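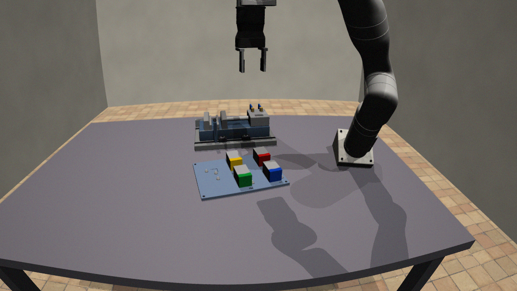
*Bushra Satti*

## Etora outdoor point-to-point radio kit

Pair of radios, pre-linked on our bench before they go out. For getting internet from the building that has it to the building that doesn't. Sheds, second offices, site huts, the clubhouse at the far end of the oval. Updated 19 Mar 2024, older spec sheets floating around are for the previous model so please bin them.

Needs clear line of sight. Not "mostly clear". One gum tree in leaf will knock it about and a row of them will kill it. If you can't see the other end from the mounting spot, ring us first, we'd sooner talk you into the Emura mesh or a relay mast than take the kit back.

**In the box**

- 2 Etora radios, labelled A and B
- 2 PoE injectors with Australian plugs
- 2 pole brackets, stainless, plus clamps
- setup card with the login details (DON'T lose this)

Cable not included. Everyone's run is different and we got sick of guessing. Use outdoor-rated Cat6, shielded if it's going anywhere near a pump or a welder. Indoor cable goes brittle in the sun, seen it plenty.

**Which end is which**

A goes where the internet is. B goes at the far end. Swap them and the link will still come up but the management page ends up on the wrong side and you'll be up a ladder again.

**Mounting**

Solid pole or wall bracket. Not the old telly antenna mast if it wobbles. Point them by eye, tighten to finger tight, then go by the signal lights on the back. All 5 lit is great, three is workable, two and you'll get dropouts when it rains. Side to side first, then up and down. Do one end at a time. Phone a mate at the other end, saves a lot of walking.

Drip loop on the cable before it goes in the wall. Silicone the hole.

**Voice and cameras**

Fine for VoIP handsets. We run our own phones across a pair of these. Turn on the voice priority setting (Services > Priority) if there are cameras on the same link, otherwise calls go choppy when the cameras all upload at once. It's off by default, no idea why, we've asked Malik to change it in the firmware and it's meant to be in the next one.

**Power**

Injector must be indoors or in a weatherproof box. Surge protector strongly recomended at both ends. Lightning damage isn't covered by warranty, and we had three kits come back cooked in December, so please.

Solar sites: ask for the DC injector when you order. Same price, longer wait.

**Works with**

Any router with a spare LAN port. Clisis switches can power the radios directly, leave the injectors in the box. Other brands' PoE ports, check with us before you plug in. Some of the passive ones are the wrong voltage and will fry the board.

**Price**

$1,426 the pair, GST included. Freight on top, quoted by postcode. Single replacement radios available to existing customers, have your serial handy (sticker under the cable flap).

**Warranty**

3 years on the radios, twelve months on injectors. Brackets we'll just replace, send us a pic of the broken bit. Opening the case voids it.

**Stock**

Kits on the shelf now. DC injectors are back-ordered, no firm date from the supplier yet. Will update this page when theyre in.

**Install**

We don't climb in most areas any more but can put you onto someone who does. If you're using your own sparky or antenna bloke, send them this page beforehand. Remote setup help is free for the first call, after that it's billed at the usual support rate. Have the setup card in front of you and be near end A with a laptop. Phone will do at a pinch, the management page is a bit squashed on it though.

Returns need an RA number on the outside of the carton. No number and it sits in the pile.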